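Clendance

A small word list of kitchen English for people who learn it at home

Hi, and welcome to the README. Clendance is a list of 200 everyday kitchen words and phrases, each with a plain definition, a sample sentence and a Romanian gloss. I started it as a text file on my laptop for a conversation group I help run in Ganstead, and it got passed around enough that I figured I should put it somewhere with a version number and a license. So now it has both!

If you just want the words, grab clendance.csv and go. The rest of this page is me talking about how the list is put together, what I left out, and the stuff that's still a mess.

What's in the folder

clendance.csv - the main list
phrases.txt - the sample sentences on their own, one per line, good for dictation
sources.txt - where each word came from, as far as I wrote it down
kilinum.py - the script that makes printable cards
CHANGES.txt - self-explanatory, I hope

The main file is UTF-8. Please open it as UTF-8. I've gotten more mail about broken Romanian letters than about every other thing combined, and it's nearly always a spreadsheet program guessing wrong on import.

The columns

word: the headword, lower case, singular unless people really only use the plural (tongs, leftovers).

kind: noun, verb, adjective or phrase. I know linguists would want finer slices than that. My learners don't.

area: which part of the kitchen it belongs to. Cooking, cold, sink, table, cupboard. "Cupboard" has become a junk drawer and I'm sorry. There's a real junk drawer word in there too, under cupboard, naturally.

level: a number from 1 to 5, where 1 is a word you need on your first day in a new apartment and 5 is something like "deglaze." These are my own gut ratings, tested on a room full of patient adults and nothing else.

gloss_ro: the Romanian. More on this further down.

example: one sentence, short, something a person might really say out loud in a kitchen.

note: whatever didn't fit. Often blank.
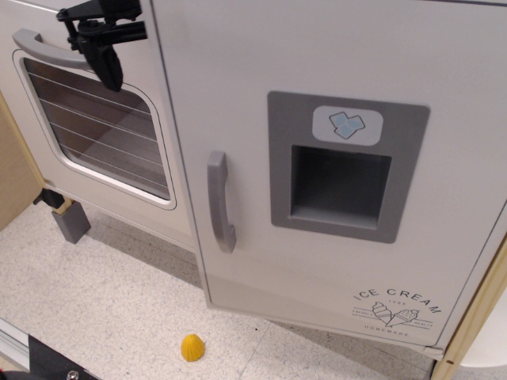 Toy oven and refrigerator. Words from the list: oven, handle, rack, refrigerator, ice.

How I picked the words

No corpus, no frequency counts. I wrote down what people asked for. Somebody would come in and say "what do you call the thing, the thing you drain pasta with," and that went in the file that night (it's a colander, though half the group says strainer, and both are in). After a while I went through my own kitchen with a notebook and filled in the holes, then did the same at my sister's place, which is how "lazy Susan" got in.

A word stayed if I could write a natural sentence for it in one try. That rule killed a lot of baking gear. It also killed "trivet," which I fought for, lost, and quietly put back in version 2.

I tried hard to keep the sentences from sounding like a textbook. "The soup is hot" is fine, I guess, but "Careful, the handle's hot" is what you'll hear, and it teaches you a contraction while it's at it. Contractions are everywhere in this list on purpose. If you're feeding the sentences to some tool that chokes on apostrophes, they're all the straight kind.

Words that fight with each other

Some entries are really pairs, and they gave me the most trouble. Stove and oven is the big one. In my part of the world the stove can be the whole appliance or only the top of it, depending on who's talking and how hungry they are, and "put it on the stove" and "put it in the oven" are different instructions with very different results. I gave each its own row and cross-referenced them in the note column. Same for burner, which some people call an eye (!) and I left that in as a regional note.

Then there's temperature. American recipes say "bake at 350" and never mention the unit, and a learner who grew up with Celsius hears that and pictures a house fire.
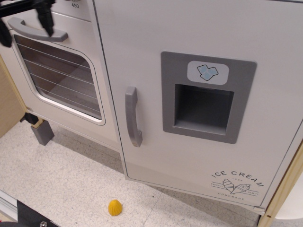
So I added an example under "preheat" that spells out Fahrenheit once, and after that the sentences drop it the way real speech does. If you teach from this list, stop on that row for a few minutes. It always gets a conversation going, and people have wonderful stories about burnt first attempts.

Pan and pot are another pair. Skillet and frying pan are the same row, with the second in the note. Fridge and refrigerator have a row each, since people see one written on the lease and hear the other one all day long. Freezer is separate. Icebox is in the notes for anybody with an American grandmother.

The Romanian glosses

These come mostly from Pană, a glossary some friends of mine keep for their own classes, and they kindly let me borrow from it. I changed a few to match how my group talks. There are 19 rows where we couldn't agree on a single gloss, and those have two options separated by a slash. Don't treat the first one as the winner, they're alphabetical.

Diacritics are all there, and I use the comma-below letters instead of the cedilla ones. If your search can't find a word you know is in the file, check which kind you're typing.

I'd love other languages. If you send me a gloss column I'll add it, as long as a fluent speaker has read the whole thing through and it isn't straight out of a translation program. I can tell! "Range" came back once as a mountain range.

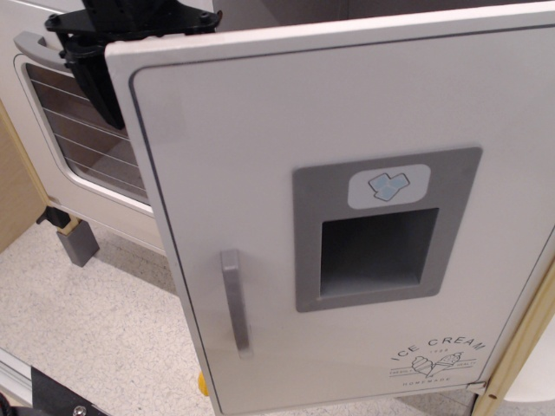

The "cold" area: refrigerator door, partly open, with an ice cube label.

Making cards

Run kilinum.py in the same folder as the csv and it writes a page of cards you can print and cut up. English on one side, gloss on the other, assuming your printer flips on the long edge. Mine doesn't by default and I've wasted a sad amount of card stock.

You can filter by area or level:

python kilinum.py --area cold --level 2

That gives you only the cold words at level 2 and under. It needs a fairly recent Python and nothing else installed.

Known problems

The "sink" area is thin. There's no good entry for the little rubber thing that lets you scrape a bowl, because I say spatula and so does everybody I asked, and spatula is already the flipping one. Levels for verbs run too high. The list is American all the way through, so no hob, no tea towel, no tin opener.

License and thanks

Use it, print it, change it, sell cookies with it. A mention of Clendance is nice. If you fix a typo, please send me the fix too, and put the word itself in the subject line so I can find the row.

Next update is planned for July, mostly sink words.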